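Bench notebook - tableware and surfaces
August, started 7.40 am

Picking up where last entry stopped. Tabletop from Plotham has had its third coat and I've left it overnight with the window open a crack. Dry to touch this morning, no tack. Still smells a bit at the far end but much better than the Hundel oil, which stank for a week and went orange. Sticking with the Plotham, clear, satin.

Sanding sequence for the record as I keep forgetting - 200 then 395 wet (the odd sheets from the back cupboard, I know, not a real grit, it's what the packet says), then 1000 on the rounded edge only. Tried 2000 on a scrap. Waste of time, couldn't feel a difference with eyes shut. Don't bother.

Edge radius feels right now. First go was too sharp where your forearm sits. Ran the block over it again and took the arris off underneath as well. Wipes down easy, cloth doesn't snag.

Pale colour is holding. I was worried it would yellow under the clear coat, so I kept an offcut in the drawer to compare. Side by side can't pick them. Check again in a month.

Plates. Rivier box came, coloured ones, glossy. Glaze good on most, a pinhole on the foot of one of the greens, put aside. The Le Goff ones are nicer in the hand but the rim is so flat the sauce walks straight off. Going with Rivier for the table setup unless somebody objects in writing on this page.

Cutlery - patterned handles from the mixed tray. Cheerful. Need to see how the pattern goes in the dishwasher, have put two forks aside for repeat cycles and will mark the count on the tape on the basket. Spoons are fine, nice and shiny, show every fingerprint of course.

9.15. Laid out a few bits on the table to see the colours together. Pink plate at the front, blue with the meat on behind it.

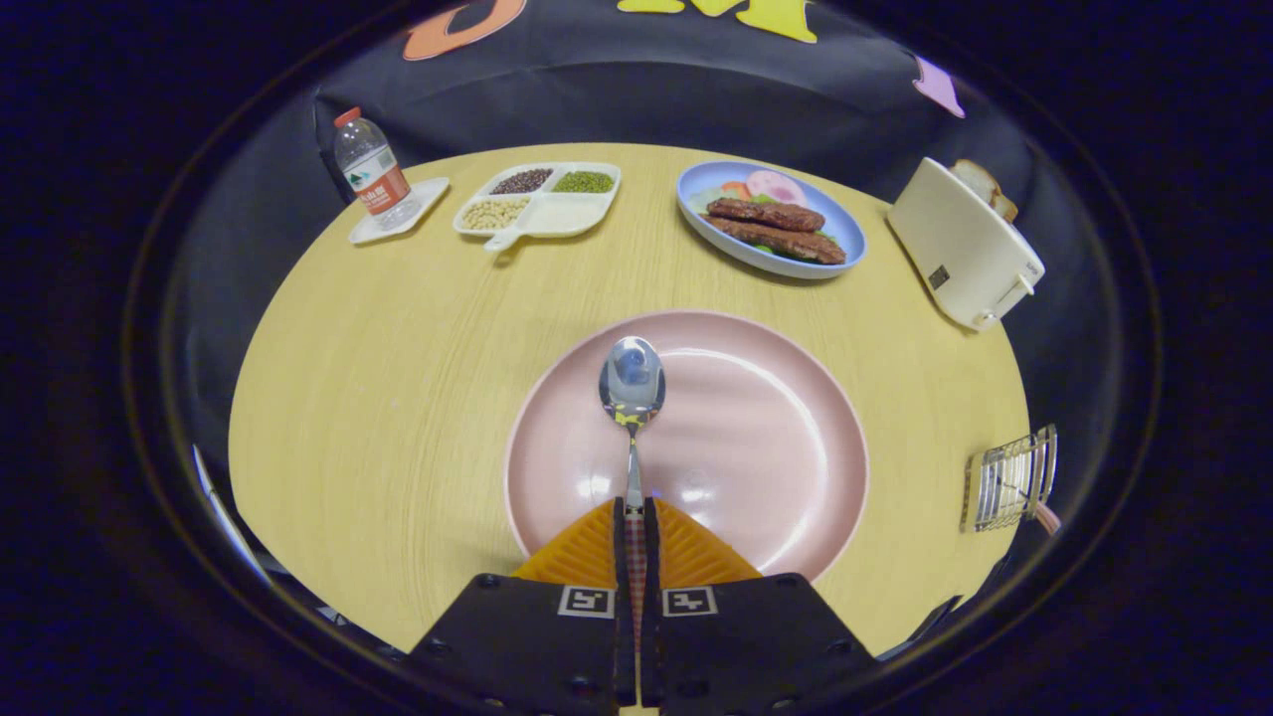 Plotham bench notes
Kept by the finishing bench lead, surfaces and tableware

Colours work better than I expected. Was dead set against the pink on paper, thought it would look like a kids party, but against the pale grain it's quite calm. The light blue does well too, browned meat stands out on it, and the pink slices at the back sort of tie in with the front plate. Happy accident.

Glare is the issue. Gloss plate throws a long white curve round the right side of the inside of the rim and there are two more bright spots lower down with a violetty tint. Spoon bowl picks up everything, blue, white, dark, bit of yellow near the base. Satin on the table is behaving by comparison, you can still read the grain toward the far edge. So - the finish on the wood is right, leave it alone, and fix the light instead.

To try:
- blind half down
- swap the cool tube over the bench for the warm one
- matte plates if Rivier do them in the same pink (ask)
- table turned a quarter so the window is side on

Only change one at a time please. Last time two of us changed things in the same hour and the notes were useless.

10.50. Blind half down. Better on the rim, curve is softer. Table looks greyer which I dont like. Put it back up.

11.20. Warm tube in. Violet tint gone from the plate, pink goes a little salmon. Wood looks lovely. Leaving this one in over lunch and will look again with fresh eyes.

Spill test after lunch on the far left of the top, where it doesn't matter if it marks. Water, tea, vinegar, a dab of gravy. Ten minutes each then wipe, then again left for an hour. Label with masking tape NOT the blue tape, the blue lifted the coat on the Hundel sample and that was me swearing at it for an afternoon.

2.30. Water nothing. Vinegar nothing. Tea left a very faint ring at the hour, came off with a damp cloth and a bit of soap. Gravy left a greasy patch that needed two wipes. Fine for a table people eat off.

Hot plate test still to do. Need a cork mat for the comparision, the old one has dissapeared.

Ask Rivier about matte. Reorder 1000 sheets, down to the last few. Lid back on the Plotham tin properly this time, it had a skin on it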